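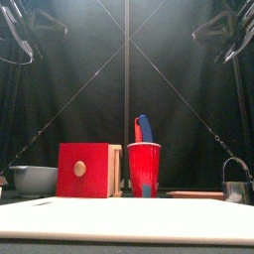 Feltisau, second printing – what's changed and when you get it

Quick one this time, I'm writing between two phone calls and a school pickup. Lots of you asked about the second printing of Feltisau so let me get it all down in one place.

For those who joined lately: Feltisau is our river trading game. You run a salt house in a valley with too many tolls and too few barges. Buy low upriver, pay off whoever holds the locks, try to get to market before the price drops. Plays 2 to 4. Long evening with four, shorter with two.

First printing is gone. All 800 copies. A handful of dented boxes left, I'm keeping those for replacement parts so please don't write asking to buy one.

The rules changes

Tolls. The big one. In the first printing you could raise a toll any time on your turn, which meant whoever sat to the left of the lock owner got squeezed all game. Now tolls get set at the start of the round, all together, hidden, then flipped. Deok-su Shim pushed for this from the very first playtest and I said no for a year. He was right. Fine.

Loans. Still 40 crowns a loan, but you can only hold 3 at once. Before, there was no cap, and a couple of groups found that borrowing nine or ten times in the opening round and buying every barge just won the game. Giang Lại did this to me at my own table. Cap is in. Interest stays the same.

Winter. Barges stuck on the upper river in winter used to be lost. Too harsh, people hated it, new players especially. Now they freeze in place and you pay a crew fee to get them moving in spring. If you can't pay, the barge goes to auction and you can still bid on it. Leads to some very mean auctions.

Market track. Salt now falls one step for each barge that sells, not one step per player selling. Small change on paper. Big change if you like to dump a whole fleet at once.

Two-player game. Rewritten completly. The dummy player is gone, there's a short deck of toll cards that runs the neutral locks. Eilidh Tosh wrote most of the deck, and it's much faster to run than the old flowchart.

What hasn't changed – the map, the contract cards apart from typos, and the scoring. Still most crowns at the end, no hidden points. Some of you want hidden points. No.

Upgrade pack

If you own the first printing you don't need to rebuy. Upgrade pack has the new rulebook, toll dials, the two-player deck and replacement cards for the misprints (yes including the Brodmont contract that pays out in timber, a good that isn't in the game). Sent at cost of postage. Write to us with your order number, or the shop you bought from if you don't have one. New rules also go up as a free download once Jean Laing has finished proofreading. She is on page eleven and has found a lot.

When

Cards and dials are approved. Waiting on the printer for a final proof of the board, the blue on the lower river came out nearly purple last time and I don't want to live with it again. If the proof is good we ship in May. If it isn't, later, and I'll say so here first. Preorders from the old list go out before shop stock.

Tournament variant

A few clubs asked for something that fits in an evening with several tables. Try this until we print an official one: skip the first winter, everyone starts with two barges and one loan already taken, end the game after the third market. Ties go to whoever holds fewer loans. Still tied, share it. Tell me how it goes, I've only seen it at three tables and the upriver seat felt strong at all of them.

Next game

Jardine is still in testing. Stock companies, greenhouses, a very silly orchid bubble. Not announcing anything beyond that. The share rules got torn up again last week and the new ones are shorter at least.

Right, pickup. More when the proof lands.

Comments

Daiane Aguiar: Does the loan cap apply in the two player game too? We usually run out of cash by the second winter with just the two of us.

Kaltton Games Night: Ran the evening variant with four tables. Upriver won at two, so not as bad as you feared. People liked starting with the loan. The auction for a frozen barge went to silly money.

Jean Laing: Page fourteen now. Who wrote the paragraph about lock repairs

Giang Lại: I would like it noted that nine loans was a perfectly legal strategy

Deok-su Shim: Daiane, yes, same cap, but the toll deck pays you back a bit in spring so it's less tight than it sounds.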